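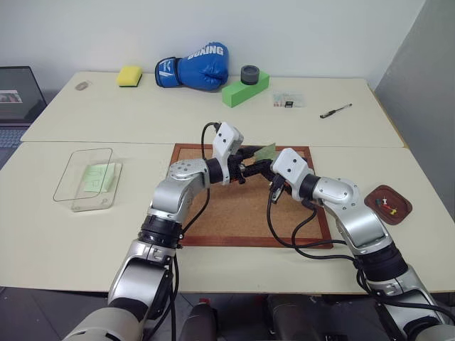 A cork board on the table at the Prenby community room, with tape, a sponge and a boxing glove along the wall.

Prenby opens notice board room to residents

July 11, 2021

Residents of Prenby can now post their own notices in the community room on Escobar Street, where cork boards are replacing the locked glass case that hung by the entrance for years.

The change was approved in the spring after a survey of households in Prenby and neighboring Bernotby. The survey went to 1,627 addresses and drew 634 replies. Of those, 419 asked for a place to put up notices without having to go through the town office first.

Under the old system, a notice had to be handed in at the front desk and was put in the case by staff, usually within a week. Lost pet notices often went up too late to be of much use, and small items for sale were not accepted at all.

The new boards have reddish-brown wooden frames. They will be divided by subject: lost and found, items for sale, rides and errands, and classes and clubs. Town events will stay on a separate board next to the office door.

Filippos Ververidis, who runs the room for the town, said the boards are kept on the table while the wall space is being decided.

"People wanted them lower than the old case, and they were right about that," he said. "Some of our readers use wheelchairs and they could never see the top row."

Notices may be no larger than a half sheet of letter paper. Each one must have a date and a first name or phone number on it. Handwritten notes are fine, including sticky notes, as long as they are pinned as well. Anything older than 30 days will be taken down. Notices for businesses are limited to one per board.

The town set aside $1,000 for the boards, pins and hanging hardware. The order was placed with Cloltus, an office supply store in Bernotby. Any money left over will go toward a second table for the room.

The room will also keep a shelf for found items. Gloves, keys, pens and other small things left behind in the building will be held there through the end of September, then donated or thrown out. Wallets and phones will continue to go to the town office.

The community room is open from 9 a.m. to 6 p.m. on weekdays. Pins are available at the desk. Questions about the boards, or requests to have a notice removed early, can be left at the desk or mailed to the town office.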